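Jovesden Allotment Society: November meeting, my notes

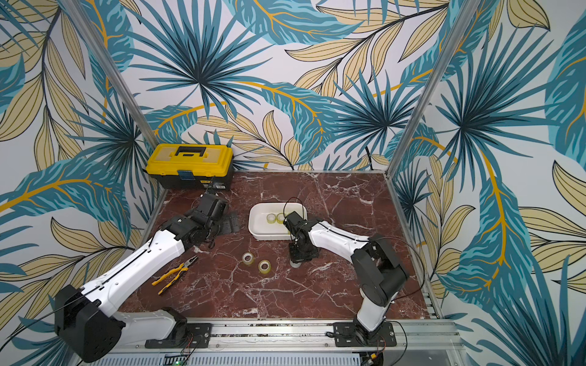 Palm-leaf wallpaper and a maroon marble top.

I scribbled these on the back of a seed packet, so shout if I've got you wrong! We started at 7.30, once the kettle had been found.

Water first (again). The bill came to £900, up on last year, and Rigoberto Hinojosa thinks the tap by plot 34 is dripping. He's going to change the washer and we'll read the meter again after that.

Then the hedge along Pringle Lane. I said I'd rather wait till the birds have finished with the berries, most people agreed, and we're leaving it until the new year.

Seed potatoes – orders to me please, with the money, £30 deposit already paid to Fasine. No earlies left, sorry.

Plot 74 is still going spare. It's mostly brambles but the soil's lovely underneath, and I'd have it myself if my knees were up to it.

Any other business: whoever has the long ladder, can we have it back?

Finished at 8.50.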